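Paper or China? The Potluck Question Comes Around Again

The Godoy Street potluck is back in July, which means it is time for our yearly argument about plates.

For anyone new to the block, the two sides are as follows. The paper people believe that a party should end when the party ends. The china people believe that potato salad deserves better, and they are usually the ones who go home before the washing up.

Last summer we tried a truce. Real plates for the main meal, paper for dessert. It worked nicely until the pies came out early and everybody ate them off whatever they were holding. The sink at the Wiltberg Hall, which was built for rinsing coffee cups, has still not forgiven us. Colin Cropper washed until 10 that night and has since become a paper man – a loud one.

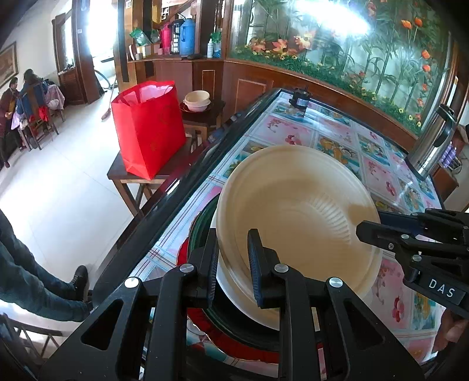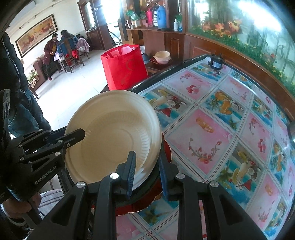

The case for paper is strong until you meet baked beans. A cheap paper plate will carry a dinner roll and a few good intentions. Add beans and you have until the count of seven to find a chair. Doubling up helps, but then you are using twice the plates to save a trip to the sink, and somebody's teenager will point this out.

The case for china is that we already own it. The hall cupboard holds more dinner plates than the town of Hovness has dinners, most of them left over from weddings where the marriage did not last as long as the dishes. They weigh a ton, and carrying them out to the lawn counts as exercise.

There is also the matter of money. Last year's paper goods, cups and napkins came to $643, a sum that made several people suddenly fond of dishwashing. The china cost us nothing except one gravy boat and Colin's good mood.

So we are putting it to a vote. Leave a note in the box by the hall door saying "paper" or "china." If you vote for china, please add your name and the hour you would like to dry. Notes reading "bring your own" will be counted as a third party and treated the way third parties usually are.

Sign-up for dishes opens next month. We have enough coleslaw. We had enough coleslaw last year.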